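Contestants wanted for the second series of Sayce

Mallovance is looking for people to take part in the next series of Sayce, the baking and budgeting competition. Filming takes place in Brestora over 20 days, starting in January. You need to be free for all of them, although those who leave the show early can go home the day after their last episode.

You can apply if you are 18 or over, live in the UK and have never worked as a paid cook or baker. We had 1,044 applications for the first series and would like more from people over 60 and from anyone living outside the big cities. If you applied last time and didn't get a place, you are welcome to try again.

The form has 31 questions. Most need only a line or two. We also ask for a video of up to three minutes in which you talk about a meal you cook often and what it costs you. A phone is fine for this. Please don't add music or titles.

People on the shortlist will be asked to a casting day, where they cook one dish of their own and one of ours. Train fares are paid back on receipt of tickets.

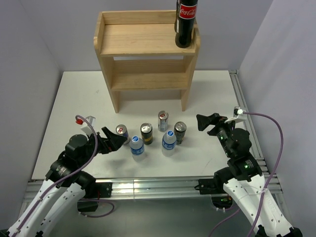 Contestants stay in single rooms near the studio and meals are provided. There is a daily allowance for lost earnings, and the winner receives £3,000. Tell us on the form about any allergies, access needs or medical conditions. This will not affect your chances.

Everyone who takes part must agree not to discuss the results until the final has been shown. Applications close at the end of April 2024. We reply to all of them by email, so check your junk folder.

Related
Drarker returns for a fourth series
Studio audience tickets: how to apply
Runners and kitchen assistants needed in Brestora
Sayce: where to watch series one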